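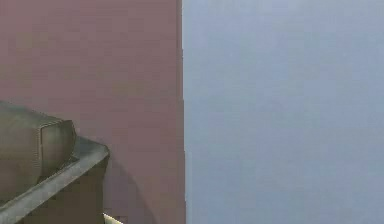

About Vinolo

Vinolo is an interior painting and plastering company. We paint walls, ceilings, trim and doors in houses, apartments and small offices. We also repair plaster, patch drywall and take down wallpaper. We don't do exteriors, floors or spray finishes on cars and boats, although people do ask.

How we started

Rukhsana Durrani and Koen Van Hecke opened the business after working on the same crew for a larger contractor. Rukhsana ran the prep side and Koen did most of the finish work. The first jobs were rental apartments between tenants, where the schedule is tight and the walls have usually had a hard life. We still do a lot of that work. Landlords and building managers make up a little under half of our calendar, and the rest is people who live in the rooms we paint.

For the first few years we worked out of Koen's garage. We now have a shop on Tustora Street with a small front office, a drying room for doors and cabinet fronts, and storage for leftover paint from past jobs.

Who works here

Rukhsana handles estimates and scheduling. If you call before 8 a.m. you will most likely get her, and after that she is usually out looking at rooms.

Koen leads the painting crew. He trains new painters himself, and they spend their first three months on prep before they cut in a ceiling line on a customer's wall.

Auður Norðdahl is our color consultant. She came to us from theater set painting and joined full time when we moved into the shop. She will visit your home once in daylight and once in the evening, which matters more than most people expect, especially with grays and muted pinks that change a lot under a lamp. Two colors that sit well together on a card at noon can look muddy by dinnertime.

Davoud Nikzad does plaster and drywall. He works on older houses with lath walls as well as new construction, and he can match most common textures. Hairline cracks, nail pops and water stains go to him first.

Parveen Yousafzai keeps the books and answers the office email. Questions about invoices, deposits and insurance certificates should go to her.

How a job works

We come out and look at the room. There is no charge for this within the county. You get a written estimate within a few days, with labor and materials on separate lines, and the price holds for 100 days.

When you accept, we ask for a deposit. For jobs under $2,000 the deposit is $500. For larger jobs it is a quarter of the total. The balance is due after the final walk-through, and not before you have had a chance to look at the walls in daylight.

Before we arrive, please take down pictures and curtains and clear small items off shelves. We move the large furniture to the middle of the room and cover it. We put it back too, but pianos and aquariums have to be moved by someone else.

Most bedrooms take two days. A room with plaster repairs takes longer - new plaster has to dry fully before primer goes on, and in damp weather that can add most of a week. We would rather tell you this at the start than have you wait around for us.

Paint

We use low-odor water-based paint for walls and ceilings, and a harder enamel for doors and trim. Flat and matte finishes are popular right now and they hide uneven walls well, but they mark more easily than eggshell. In hallways, kitchens and kids' rooms we suggest eggshell or satin. If you want matte anyway, we will do it and leave you a labeled can for touch-ups.

You can bring your own paint. We will apply it, but our guarantee then covers only the labor.

Guarantee

Our interior work is guaranteed for three years against peeling, blistering and flaking. This doesn't cover leaks, settling cracks or scuffs from normal use. To make a claim, email Parveen with your name, address and a short note about what you are seeing. Someone will come and look.

Leftover paint records

We keep a card for every room we paint, with the color, the finish and the mix code. If you have lost your touch-up can, or bought a house we worked on for a previous owner, give us the address and we can usually find it.

Visiting the shop

The office is open weekday mornings and by appointment in the afternoon. We are closed Sunday and for the first week of January. Parking is behind the building, and the office entrance is on the side. The door sticks, so push hard.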